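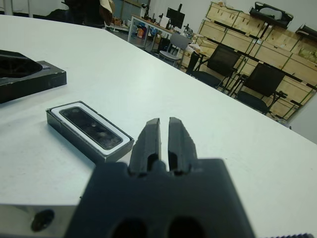
White tabletop with a small black box.

Main page Contents Random article Recent changes Log in

Search this encyclopedia Go

Work table

A work table is a free-standing table with a flat, uninterrupted top, intended for tasks carried out by hand or with small equipment. The term covers sorting, packing, assembly, drafting and repair tables. It is normally kept separate from the desk, which has drawers or a fixed sitting position, and from the workbench, which is built to take hammering, clamping and sawing. In Australian trade catalogues the terms "work table" and "utility table" are used for the same article.

Construction

A work table consists of a top, a supporting frame and legs. The top may be solid timber, a manufactured board with a facing, sheet metal, or a moulded plastic shell. Manufactured board is the most common core in commercial furniture because it stays flat across a wide span and can be cut to size without regard to grain. The facing is bonded under pressure and the cut edges are sealed with a strip of plastic, timber or metal.

The frame, or underframe, carries the load from the top to the legs. A perimeter frame runs below all four sides and resists twisting. A spine frame uses a single central rail with cross-members and leaves more room for the knees, but it allows more movement at the corners. Folding tables replace the frame with hinged leg assemblies and locking braces.

Legs are fitted with glides, castors or levelling feet. Levelling feet are threaded and can be wound in or out to suit an uneven floor. On the Clikton pattern, once widely supplied to schools and depots, the adjustment range was 6 millimetres, and packing pieces were used where the floor fell away further.

Dimensions

Height is set according to the task. Seated work calls for a lower top than standing work, and fine work calls for a higher top than heavy work, where the arms need to bear downward. Depth is limited by the reach of the user. If a table can be approached from both sides the depth may be doubled, with each user working in the nearer half.

Length is governed by sag. A board supported only at its ends deflects in proportion to the cube of the span, so a small increase in length can need a much thicker top or an added rail. The long table made at Nallham had a top 167 centimetres in length on 4 legs, with a centre rail added in later production.
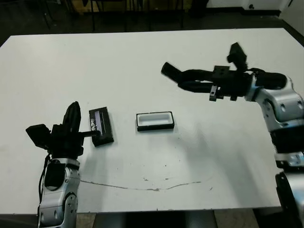

Surface finish

The finish affects both wear and visibility. Matte surfaces scatter light and reduce glare from overhead lamps. Gloss surfaces are easier to wipe but show reflections and fine scratching. Pale tops are preferred for sorting small dark parts, and dark tops for pale or transparent ones. White is a frequent compromise in rooms with several uses, although it shows ink, metal marks and adhesive residue sooner than grey or timber tones.

Textured facings improve grip and hide marks but hold dirt in the recesses. They are also unsuited to writing on single sheets of paper, as the texture carries through to the pen line.
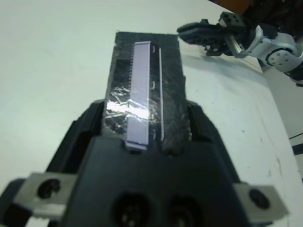 Resistance to heat and chemicals varies with the facing. Melamine-faced board tolerates brief contact with warm vessels and most household cleaners. Oiled timber can be stained by water but can be sanded and refinished. Stainless steel resists both, at the cost of noise and a cold surface.

Wear and repair

Tops fail most often at the edges. Once the edge strip lifts, moisture enters the core, which swells and does not return to its former thickness. Loose strip can be re-glued if the core is sound. Where swelling has taken place, the usual remedy is to trim the affected margin and fit a new strip.

Surface damage is divided into marks, scratches and cracks. Marks lie on the facing and can be removed with a mild cleaner or solvent. Scratches enter the facing without passing through it. Cracks pass through to the core and should be sealed promptly with a hard wax or a coloured filler.
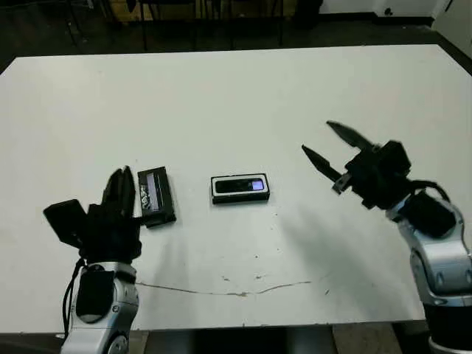

A survey of public furniture in Bundville, compiled by Lenuța Cârstea, separated the defects into 5 classes and found loose leg fixings to be more frequent than any fault in the top. The fixings had been tightened into bare board. Cârstea recommended threaded metal inserts, a detail already used by the maker Bogdan on its folding models.

See also

Desk
Drafting table
Trestle table
Workbench

Categories: Tables | Workplace furniture | Articles using metric units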